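Commission diary, August

The morning began at nine with a closed meeting on the amateur sanctioning rules. Lilian Nzioka chaired. The only item of substance was the application from Cludach, which wishes to sanction amateur kickboxing and mixed rules bouts in the state under the authority the commission granted to third parties last year. The file came to 80 pages, and the medical section had been rewritten in full after the first draft was returned in the spring.

Jyoti Chauhan presented the staff report. She noted that Cludach now requires a ringside physician for every bout and a second physician for any card longer than 9 bouts. Blood work must be dated within six months of the event. The report recommended approval subject to two conditions: that suspensions be entered in the shared register before the close of the next business day, and that no athlete under medical suspension in a neighboring state be licensed here until that suspension has been cleared. Both conditions were accepted by the applicant in writing.

I raised the matter of insurance. The draft permits a promoter to pass the deductible on to the athlete, up to $950 for each injury. An amateur earns no purse, and I do not consider it proper that he or she should carry that cost. Ashton Ngata pointed out that two promoters had told him they could not afford to run cards otherwise. The discussion was civil and lasted longer than the agenda allowed. It was agreed that the clause would be held over and that staff would ask the insurers for terms with the deductible paid by the promoter.
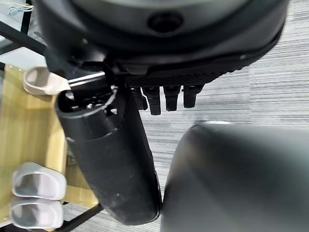
After lunch we received Lachlan Paewai on behalf of Treloar, the promoter of the proposed card at the Presa hall. The hall is licensed for 700 seated persons. His floor plan placed the athletes' exit and the public exit at the same door, and he was asked to submit a new one. He was also reminded that tickets may not be advertised until the event permit has been issued. He replied that the posters had already been printed but had not been put up. I have asked that this be recorded in the minutes.

The question of weigh-ins was taken last. Mingxuan Xu has prepared a short paper in favor of moving them to the morning of the day before the bout, with a second check on the day itself. The paper is clear and I am inclined to support it, though I should like to see how the second check would be staffed in the smaller towns. Our inspectors upstate already drive long distances, and two positions remain vacant. The paper will go out for public comment with the rest of the package.

A letter from Giment was waiting on my return to the office. The firm asks for a further extension on its annual renewal. I have drafted a refusal for counsel to review, as the previous extension was stated to be final.

Adjourned at 4:40 p.m. The insurance clause returns at the next session, and I am to circulate my proposed wording to the other members beforehand.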